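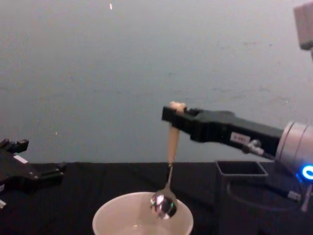
第四章 嘉宾文章与新书巡回

本章适用于已经完成第三章“建立博客”的用户。如果您的博客还没有通过邮箱验证,“嘉宾”菜单会显示为灰色,请先回到第三章完成验证。

Graltura 的嘉宾功能用来邀请作家、译者、插画作者或其他书评人在您的博客上发表文章。新书巡回功能建立在嘉宾功能之上,把同一本书在多个博客上的文章排成一个日程,由一位主办人统一管理。只想偶尔请人写一篇文章的用户,读完4.1至4.4节即可。

本章截图和菜单名称以网页版为准。手机版的菜单收在左上角的三条横线里,名称相同,顺序略有出入。

4.1 开始之前

请准备好以下内容:

您的博客管理员账号。编辑账号可以修改嘉宾文章,但不能发出邀请。
嘉宾的邮箱地址。该地址会成为嘉宾的登录名,发出邀请后不能更改,只能撤销后重新邀请。
所介绍图书的书名、作者署名、出版社和适读年龄。
封面文件。请使用出版社提供的宣传用文件,不要从网店页面上截取。

注意:嘉宾不需要拥有自己的 Graltura 博客。收到邀请后,对方会得到一个临时写作账号,只能看到自己的那篇文章和您留给他的说明。

4.2 建立图书资料卡

每篇嘉宾文章都可以附一张图书资料卡,显示在正文末尾。资料卡建好以后可以反复使用,同一本书的书评、访谈和赠书活动都能引用同一张卡。

1. 在后台左侧选择“书库”,点击“新建资料卡”。
2. 填写书名。系列图书请把系列名填入“系列”一栏,不要和书名写在一起,否则按系列排序时会漏掉这一本。
3. 填写作者。作者名按封面上的写法输入,包括变音符号。例如 Ott Kļaviņa 不要写成 Ott Klavina,系统会把这两种写法当作两个人。
4. 填写出版社。输入前几个字母后会出现候选名单,选择即可。名单中没有的,输入全名后按回车键新增。
5. 选择适读年龄。可选项为“低年级”“中年级”“少年”“成人”。介于两档之间的书可以同时选两项。
6. 上传封面。
7. 在“简介”中填写内容简介。可以使用出版社的文案,此时请勾选“文案来自出版社”,资料卡上会自动加注来源。
8. 点击“保存”。

译本请单独建卡,不要在原版资料卡上改书名。原版卡和译本卡可以用“关联版本”连在一起,读者打开其中一张,会在下方看到另一张的链接。

尚未出版的书,请勾选“即将出版”并填写出版月份,例如“9月”。勾选后资料卡上不会出现购买链接。出版之后系统不会自动取消勾选,需要您手动修改。

注意:删除资料卡时,引用这张卡的文章不会被删除,但文章末尾会留下一个空白框。如要更换资料卡,请先在文章里换成新卡,再删除旧卡。

4.3 邀请嘉宾

1. 在后台左侧选择“嘉宾”,点击“发出邀请”。
2. 填写嘉宾的姓名和邮箱。姓名会作为文章署名,使用笔名的嘉宾请填笔名。
3. 选择文章类型:随笔、访谈、节选或书单。类型决定嘉宾打开编辑器时看到的版式,之后可以更改,已写的文字不会丢失。
4. 在“给嘉宾的说明”中写下您的要求。
5. 设定交稿时间。到期后编辑器不会关闭,嘉宾仍可继续写,只是您的后台会出现提醒。
6. 选择资料卡。也可以暂时留空。
7. 点击“预览邮件”,检查称呼和链接。
8. 点击“发送”。

“给嘉宾的说明”建议写清楚题目范围、希望的长度、是否接受曾在别处发表过的文章,以及您会不会改动正文。很多往返邮件都是为了这几件事。下面是一段可以直接修改使用的说明:

您好,感谢您答应为本博客写一篇文章。题目由您决定,与新书有关或无关都可以。我们的读者多数是小学教师、学校图书馆员和家长,所以欢迎谈到写作过程、童年读过的书,或者您到学校与孩子们见面的经历。除错别字和标点外,我们不会改动您的文字。如果需要删节,会先把改好的稿子发给您看。请附一段简短的个人介绍,用第三人称。

如果嘉宾在文章里会谈到疾病、丧亲等内容,请在说明中约定是否在文首加提示。提示语的设置见4.4节第5步。

注意:一个博客最多可以同时保留20份未完成的邀请。达到上限后,“发出邀请”按钮会变灰。已经发表的文章不计算在内。长期没有回音的邀请可以撤销,撤销后对方不会收到通知。

小心:请勿用群发邮件转发邀请链接。链接与嘉宾的邮箱绑定,但任何拿到链接的人都能读到您写给嘉宾的说明。

4.4 编辑和发表嘉宾文章

嘉宾点击“交稿”后,您会收到一封通知邮件,文章状态变为“待审”。此时嘉宾不能再修改,除非您把稿子退回。

1. 打开“嘉宾”,在列表中点击文章标题。
2. 通读全文。需要嘉宾自己修改的地方,选中文字后点击“批注”。批注不会出现在发表后的页面上。
3. 需要退回时,点击“退回修改”,并在弹出的窗口里写明原因。
4. 不需要退回时,直接在正文中改动。所有改动会记录在“修订”标签下,嘉宾可以看到。
5. 如需在文首加提示,打开右侧的“内容提示”,选择一条现成的提示语或自己输入。
6. 在“引言”中写一小段您自己的话,向读者介绍嘉宾。引言以不同的底色显示,和嘉宾正文分开。
7. 检查个人介绍和作者照片。照片下方请注明摄影者。
8. 选择“立即发表”或“定时发表”。
9. 点击“发送校样”,把预览页的链接发给嘉宾。这一步可以跳过。

关于引言:引言写在文章前面,会被搜索结果和邮件订阅当作摘要抓取。如果引言只写了一句客套话,订阅者在邮件里看到的也只有这一句。可以在引言里提到书名和文章的主题,或者另外填写“摘要”一栏。“摘要”有内容时,优先使用摘要。

关于节选:发表图书节选之前,请取得出版社的书面许可,并把许可范围填入“版权”一栏。Graltura 不检查节选的长度,也不代为申请许可。以 Gisholm 出版社的书为例,联系人应当是该书的宣传编辑,作者本人同意并不等于出版社同意。

关于访谈:访谈版式分为“问”“答”两种段落,用工具栏上的按钮切换。从文字处理软件里粘贴过来的访谈,所有段落都会变成普通正文,需要逐段设定。如果原稿中每个问题都是粗体,可以点击“识别粗体问题”,由系统自动转换,转换后请再检查一遍。嘉宾的回答中如果也有粗体,会被误认为问题。

注意:定时发表使用博客所在地的时间。嘉宾在其他时区时,请在邮件里注明是哪里的时间。时区在“设置”中的“地区”页修改,修改后已经排定的文章会跟着移动。

4.5 建立新书巡回

新书巡回由一位主办人建立,主办人可以是作者、出版社的宣传人员,也可以是博主。参加巡回的博客称为“站点”。

1. 在后台左侧选择“巡回”,点击“新建巡回”。
2. 选择资料卡。一次巡回只能对应一张资料卡。同系列的几本书一起宣传时,请选择最新的一本,其他各本在巡回说明中介绍。
3. 填写巡回名称。名称会出现在每个站点的横幅上,太长会折成两行。
4. 设定开始和结束的日子。
5. 设定站点数。单次巡回最多10个站点。
6. 选择报名方式。“仅限邀请”由您逐一添加站点;“公开报名”会把巡回列入公共名单,任何博客都可以申请,由您审核。
7. 上传横幅。
8. 填写“巡回说明”。
9. 点击“建立”。

建立以后,巡回处于“筹备”状态,读者看不到。排好日程后点击“公布”,各站点的侧栏才会出现横幅。

巡回说明应包括:书的基本情况、样书以什么形式寄送、各站点可以选择的内容类型、希望使用的话题标签,以及出现问题时找谁。使用纸质样书时,请写明寄送范围。经常有海外博客报名后才得知样书不寄国外。

4.6 安排日程

1. 打开巡回,选择“日程”标签。
2. 把左侧的站点拖到右侧的日历格中。一格可以放两个站点。
3. 点击站点名称,选择内容类型:书评、嘉宾文章、访谈、节选或赠书。
4. 内容类型为嘉宾文章时,点击“关联邀请”,选择该站点发出的邀请。
5. 设定发表时间。默认为早上。
6. 全部排好以后,点击“检查日程”。

“检查日程”会标出以下情况:两个站点排了同一段节选;嘉宾文章没有关联邀请;某个站点在同一天还参加了其他巡回;某篇嘉宾文章的交稿时间晚于发表时间。前三种是提醒,可以忽略并继续。最后一种必须解决,否则无法公布。

排日程时,尽量不要把几篇访谈连在一起。各站点独立准备问题,问到的内容往往相近,作者要把同样的话回答几遍,跟着巡回一站站看下来的读者也会觉得重复。可以在“站点备忘”中请各博主提前填写打算问的问题,所有站点都能看到。

示例:Roland Cropper 为 Ott Kļaviņa 的中年级小说安排巡回,首站由主办人自己的博客发表引言和节选,第二站是书评,第三站是作者随笔,谈小说里灯塔一家的来历,随后为访谈和另一篇书评,末站为赠书。随笔排在书评之后,读者到那时已经大致知道故事讲什么,作者不必再从头介绍。

小心:公布以后再更换某个站点的日子,该站点和前后两站都会收到邮件。频繁更换会给各位博主带来很多邮件。需要做多处改动时,请先点击“暂停通知”,改完再恢复。

4.7 横幅和站点链接

公布后,系统为每个站点生成一段横幅代码。使用 Graltura 博客的站点不需要做任何事,横幅会自动出现。使用其他平台的站点,请按以下步骤操作:

1. 主办人在“站点”标签下点击“复制代码”。
2. 把代码发给该站点的博主。
3. 博主把代码粘贴到文章末尾或侧栏的自定义模块中。
4. 主办人点击“检测”,状态变为“已连接”即完成。

横幅宽度上限为1025像素,超过的部分会被自动缩小,文字可能因此变得模糊。请在制作时就按这个宽度出图。横幅上如有各站点的名称,改动日程后需要重新制作,系统不会更新图上的文字。

“检测”显示“未找到”时,多数情况是博主把代码粘贴到了可视化编辑器里,代码被当作普通文字显示出来。请对方切换到源代码模式再粘贴一次。使用 Monero 主题的博客还要在主题设置中打开“允许外部模块”,该选项默认关闭。

4.8 赠书

赠书可以单独进行,也可以作为巡回的一站。

1. 在文章编辑器中点击“插入”,选择“赠书表单”。
2. 选择资料卡,填写赠出的册数。
3. 选择参加方式:留言、填写表单或两者皆可。
4. 填写截止时间和寄送范围。
5. 如有签名本,请在“备注”中写明。
6. 保存并发表文章。
7. 截止后打开“赠书”标签,点击“抽取”。
8. 核对名单,点击“通知获赠者”。

同一邮箱多次填写,只计一次。以留言方式参加的,需要留言者填写了邮箱,匿名留言不会进入名单。获赠者在期限内没有回复地址的,可以点击“重新抽取”,原获赠者会被移出名单。

面向学校和班级的赠书,请选择“由成人代为参加”。选择后,表单只收集教师或家长的姓名和联系方式,不出现孩子姓名一栏。请不要在自定义问题中要求填写孩子的姓名、年龄或学校班级。

小心:获赠者的邮寄地址在寄出确认后自动清除。请不要把地址复制到文章草稿或站点备忘中,站点备忘对所有站点可见。

4.9 使用 Manalo 阅读记录

Manalo 是 Graltura 的阅读记录插件,可以在资料卡上显示您本人的阅读进度和评分。此插件为可选项。

1. 打开“设置”,选择“插件”。
2. 找到 Manalo,点击“启用”。
3. 选择显示位置:资料卡内、侧栏或不公开。
4. 如要导入旧的阅读记录,点击“导入”,选择表格文件。
5. 在对照页上把表格的各列与书名、作者、读完月份、评分一一对应。
6. 点击“开始导入”。

导入一般需要约19分钟,记录较多时更久。导入期间可以关闭页面,完成后会收到邮件。书名和作者都相同的记录会合并到已有的资料卡,只要有一项不同,就会新建一张。导入后请到“书库”中点击“查找相似”,检查有没有同一本书出现两次。

评分默认只有您自己能看到。参加巡回时,如果不希望在自己的站点发表之前公开评分,请确认显示位置为“不公开”,或者把该书单独设为“稍后显示”。

4.10 常见问题

嘉宾说没有收到邀请邮件。
请对方查看垃圾邮件夹。仍然没有时,在“嘉宾”列表中点击“复制链接”,用您自己的邮箱单独发给对方。再次点击“发送”不会生成新的链接。

嘉宾打开链接后显示“已失效”。
邀请已被撤销,或者文章已经发表。发表后嘉宾只能查看,不能修改。如需修改,请由博主在后台操作。

文章里的作者名显示为方框。
所用字体缺少相应的变音字母。在“外观”中把正文字体换成“通用”系列。不要为此改动资料卡上的作者名。

定时文章没有发表。
先看文章状态。状态为“待审”的文章即使设了时间也不会发表,需要先点击“通过”。状态为“已排定”而没有发表的,请检查时区设置。

某个站点临时退出巡回。
在“日程”中点击该站点,选择“移出”。空出的一格可以留空,也可以从候补名单中添加。如该站点的嘉宾文章已经交稿,主办人可以征得作者同意后点击“转移文章”,把稿件移到另一个站点。原站点写的引言不会一起转移。

作者要求撤下已经发表的文章。
点击“更多”,选择“撤下”。文章变为草稿,读者打开原链接会看到“本文已由作者撤下”。留言保留在后台,不再公开。邮件订阅者已经收到的内容无法收回。

巡回结束后横幅仍然显示。
横幅在结束后会保留一段时间,方便读者回看各站文章。如要立即移除,由主办人在“巡回”中点击“归档”。归档后各站点之间的链接仍然有效,“日程”改为只读。

更换主办人。
现任主办人在“设置”标签下点击“移交”,输入新主办人的邮箱。对方接受之前,原主办人的权限不变。移交后原主办人成为普通站点,样书寄送名单不再对其显示。

邮件订阅和读者留言的设置见第五章。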